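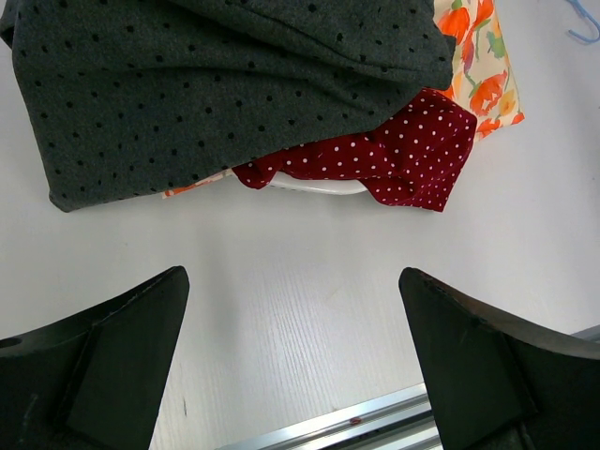
The wrist view, gripper open. Three patterned fabrics share one pile, and the grey one lies across the other two.

The pile problem

Software for handling laundry has a reputation for being hard at the folding stage. At Jendine, the group working on garment sorting spends most of its time on the step before that, which is deciding what to pick up and where to hold it. Folding assumes a single garment in a known pose. A pile offers neither.

The group's software is called Pillow. It is a set of processes that takes wrist camera images and joint readings as input and produces gripper motions as output, with a planner in the middle and a good deal of logging around all three. It was started in November by Lefteris Tzanetos, who wrote the first controller, and Lama Hakim, who is responsible for perception. The version described in this article is the one frozen on 26 April 2021.

Seeing cloth

The perception stage does not try to name garments. An early version did, with a fixed list of shirts, trousers and so on, and it failed in a predictable way: a bunched shirt has no visible collar or sleeves, so the classifier fell back on colour. Hakim removed the list. The present network divides the image into regions of one fabric, and gives each region an edge map and a rough stacking order.

Patterned cloth is the awkward case. A dotted knit contains hundreds of small closed edges, and a naive edge detector reports every one of them. Folds, which matter, are often weaker in contrast than the print, which doesn't. Dark heathered material is worse again, as the shading on a fold may fall within the noise of the sensor.

Pillow deals with this by estimating how the print repeats inside each region and then looking for places where the repeat is squeezed or interrupted. A row of dots that closes up suggests the surface is turning away from the camera. A row that stops dead suggests a border. The method is old, and was used on printed paper long before anyone applied it to clothes. It needs a fairly regular print. On a large floral, where two flowers may be the only samples in view, the software falls back on brightness and reports a lower confidence.

"The confidence figure is the output I care about," says Hakim. "If the mask is wrong and the number is low, the planner can cope. If the mask is wrong and the number is high, we go and pull on two things at once."

Small visible patches cause their own trouble. Where one fabric shows at opposite sides of a pile, the network must decide whether it is looking at one garment or two. Pillow keeps both answers open and carries them forward as separate hypotheses until a grasp settles the matter. The limit is six hypotheses per pile. Beyond that the planner slows down to the point where moving the camera is cheaper than thinking.

Hard objects are handled by a second mask. Hangers are the usual culprits, and any thin curved plastic edge near the cloth is marked as rigid whether or not it can be identified. The planner then keeps the fingertips clear of it. This loses some good grasps. Tzanetos considers the trade acceptable, on the grounds that a finger closing on plastic produces a force spike that stops the arm, and a stopped arm needs a person to restart it.

Choosing a grasp

The planner receives regions, edges, stacking order and the rigid mask. It proposes candidate grasps along the edges, scores them and passes the best one to the controller.

The score has four terms. The first is access, meaning whether both fingers can reach the point without touching another region. The second is the stacking order, with upper regions preferred. The third is fold thickness. A thick rolled edge is easy to hold but may contain several layers, and lifting it tends to bring up a bundle that still has to be opened out. A single hanging layer is a better hold and a harder target. The fourth term is distance from anything rigid.

The weights on these terms were at first set by hand. They are now fitted to a log of 600 recorded grasps, each marked by a person as clean, double or missed. Fitting changed less than expected. The access term went up, the thickness term came down, and the other two hardly moved.

Corners get special treatment. A free corner lying flat on the table is a good place to start, as it can be approached from the side and usually belongs to one layer. The edge map finds corners well on plain tables and less well on tables with a visible grain, where a streak can be joined on to a hem and drawn out as a long false point. A filter now discards any edge which continues past the fabric mask in a straight line.

Closing the loop

The controller runs at a steady rate whatever the planner is doing. Tzanetos was firm on this from the outset. The planner may take a second or more over a difficult pile, and a controller that waits for it will hold the arm in whatever state the last message left it. In Pillow the controller always has a valid target, even if that target is to stay put.

During the approach, the camera image is used for small corrections only. The fingers themselves appear in view at fixed positions, so the software masks them out and ignores anything behind them. As the gripper descends, the chosen edge grows in the image and its surroundings leave it, and the tracker has less and less to hold on to. Over the last part of the motion it is switched off and the arm goes by joint readings alone — a step Hakim dislikes and has not yet found a way to remove.

After closing, the arm lifts a short distance and pauses. A fresh image is compared with the one taken before the grasp. If one region has moved, the lift continues. If two have moved, the gripper lowers, opens and the pile is planned again from the beginning.

Tooling

Much of the code in Pillow is for looking at Pillow. A replay tool called Kandasamy loads a logged run and steps through it with masks, scores and rejected grasps laid over the camera image. It can also run a new planner against an old log, which gives a quick answer to whether a change would have altered the choice of grasp. It cannot show whether the new grasp would have held.

There are 29 piles in the regression set, chosen because each one broke an earlier version. A change is merged when it makes none of them worse. The next entry for the set is a pile of plain white towels on a white table.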